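Zestska Arm: Notes on the Play Kitchen Build
Posted by Stellan Brekke, 9 August 2022

The Zestska arm has been moved from the bench at Skokville to the play kitchen, and the present entry records the state of the work. The aim is modest. The arm is to pick up small items from the counter and place them in the pot, under a controller that Shireen Botha wrote and named Kera. 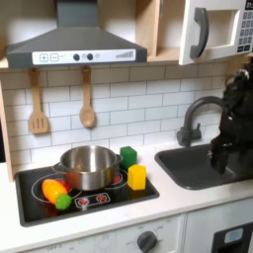
What does the controller run on?
A second-hand desktop computer stored under the workbench, with 40 metres of cable to the workshop network.

The green and yellow blocks were chosen as the first objects on account of their plain colours. The carrot is reserved for a later stage. Its leafy top presents a grasping problem that we have not yet addressed, and members are asked to leave it on the cooktop.

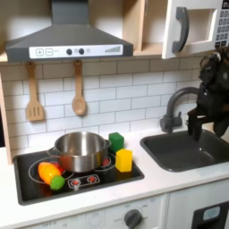
How long does one run last?
Each run is limited to 152 seconds, after which the controller stops the motors and writes a log.

Our target for August is 200 logged runs. The speed limit remains at setting 6 until the shoulder bracket has been reprinted in a stiffer plastic. Ms. Botha has recommended that the gripper pads also be replaced, and I concur. The finished state for the block task is both blocks inside the pot.
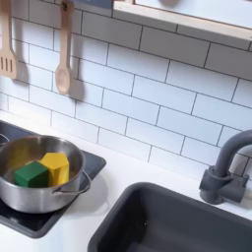
Endale Shared Workshop, Home Robotics Group

Members wishing to use the arm should book through the sign-up sheet and read the shutdown procedure beforehand. Bracket files are available from me on request.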